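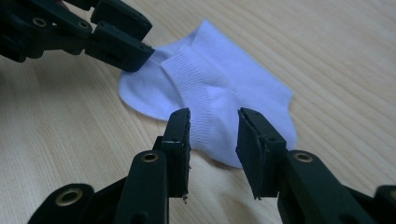 Planning a sock-folding bench: what to buy and what to leave on the shelf

Laundry is a poor first job for a robot arm and a good first test of a budget. A sock weighs next to nothing and needs no great force. The money goes on fingers, table, lighting and spares, and most first-time buyers put it into the arm. These tips are for a home workshop or a small laundry room, with a single arm or a pair, handling socks, flannels and tea towels.

Start with the item, then the gripper

Lay out the smallest and the largest thing you intend to fold. A low-cut ankle sock is a harder case than a long one. The ribbed cuff takes up a large share of it, folds over on itself and makes a raised band, while the heel and sole bunch up into shallow creases. The cuff is usually the best place to take hold. If a gripper cannot pick up one folded thickness of ribbing from a flat table, do not buy it for laundry, whatever the quoted grip force.

Ask the seller for three measurements: the full opening between the pads, the thickness of the fingertip, and the lowest height at which the pads still close squarely. The third is often missing from the sheet. Linkage fingers swing in an arc as they close, so the tips may rise or dip by several millimetres.

Pads and linings

Square, flat pads are adequate for fabric. The lining does the gripping, and it is a consumable. Thin lining material frays along its edges with use and begins to shed fibres, which then end up on dark socks. Budget for it by the sheet and cut your own. A sheet cut with a sharp knife and a steel rule will do far more pads than the same money spent on ready-made ones.

Change linings in pairs. One new face against one worn face pulls the fabric to one side.

Pivots and bushings

Look at the pivot holes before anything else on a second-hand gripper. Metal-ringed pivots are preferable to bare plastic, as the hole keeps its size for longer. Hold the base and move the fingertip sideways. Any play you can feel at the tip will show up as missed picks. Scuffed, lighter edges on the plastic are cosmetic and a fair reason to ask for a lower price.

Check that the bushings can be bought separately. The Bumora two-finger kit lists them as a spare. The Stesby unit we priced did not, and a worn joint there means a complete new finger.

The table

Plain pale wood is cheap and works well enough. Two cautions:

- White socks on pale wood give a camera little contrast. If most of your washing is white, allow for a dark mat.
- Strong grain lines can be mistaken for the edge of a garment. Try the software on the bare table before you pay for a covering.

Sand the surface smooth and seal it. A rough board snags knitted fabric when the sock is dragged. Avoid high gloss, which throws back the lamp.

Lighting

Buy two diffused lamps and place them on opposite sides. Keep both at the same colour temperature. Cool lamps can turn white fabric faintly blue or lavender, and sorting by colour then goes wrong. Even lighting also reduces shadow, and a thin sock casts very little of it to begin with, so do not choose software that relies on shadow to find edges.

One arm or two

One arm can pick up, drop and drag. It cannot easily hold the toe still while the cuff is turned. A second gripper used only to press down on the fabric solves this and can be of lower quality than the first. Before ordering, draw both reaches on the tabletop in pencil and check the overlap. Fingers take up more room than the drawings suggest, and a short sock leaves little space for two sets.

A worked budget

The figures below are from our own bench, priced on 17/01/2021, in pounds and including delivery.

Main arm and gripper (Pitkänen, ex-demonstration): 1,013
Second arm, used for holding (Brokton, refurbished): 965
Linings, bushings and screws for the first year: 40

Table, lamps, camera and computer took the total to nearly 3,000. A new main arm would have put it well above that with no gain on socks.

Order of purchase

1. Table and lamps. They are needed for any trial.
2. One gripper, worked by hand. Spend an evening picking up socks with it before committing to an arm.
3. Main arm.
4. Camera and software.
5. Second arm, only if the folding trials show a need for it.
6. Spares, ordered together with the arm to save a second delivery charge.

Costs commonly left out

Clamps and a mounting plate. A guard or a marked floor area if there are children in the house. A second emergency stop for a two-arm bench. Cable long enough to run behind the table. A lint brush for the pads, used after every load. Insurance, where the bench stands in a rented building: ask the insurer in writing, and quote the arm's moving weight and reach.

Keep the packaging for the arms until the return period has passed. Foam inserts are not sold separately by either supplier.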